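Looking after the hand grippers

The Muddale group has put in 396 recordings since December with the same pair of hand-held grippers, and most of the trouble we've had came down to pads and pivots. Natnael Adugna has rewritten the care routine, and it applies to the Fonmont pair from this week as well.

Start with the pads. Wipe both blue faces with a damp cloth before each session and again after fruit. Citrus oil builds up in the texture and the fingers begin to slide on anything with a waxy skin. Lewis Laing does his test lifts with an orange, held at the widest part, both pads flat against the peel.

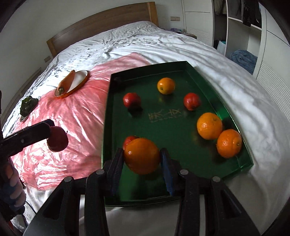
An orange in one gripper, over the green tray, and a red apple in the other, over the pink plastic.

If the fruit rolls as the fingers close, one pad is sitting proud. Peel it off, clean the plate and fit a new one. Don't trim the old pad to suit.

Next, the pivots. Open the fingers all the way and look at the screw heads on both sides. They should sit level. Nip up any that have lifted by hand, then work the linkage 20 times and look again -- a screw that backs off twice gets replaced. Eun-ji Jin keeps the spares in the Jellona drawer, sorted by length.
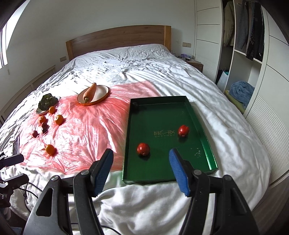

Fingers open, with the tray and two red fruits beyond.

Cables come last. Leave enough slack at the wrist that the connector never takes the load, and check for kinks where the cable meets the bracket. Recording 473 on the old log was lost to a pulled connector, and so was the one after it.

Finish with a slow close on something small. A mandarin is good for this because a bit of uneven travel shows up straight away. Both fingers should touch the peel together. Write the result in the log, with the colour code of the pads fitted. 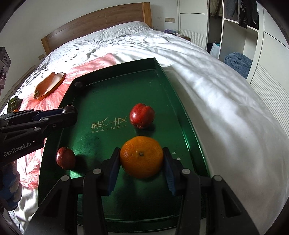

Closing on a mandarin, second gripper at left.

Pads are due for changing every 200 recordings, or sooner if the texture has gone smooth. Orders go through Bo-ram Han.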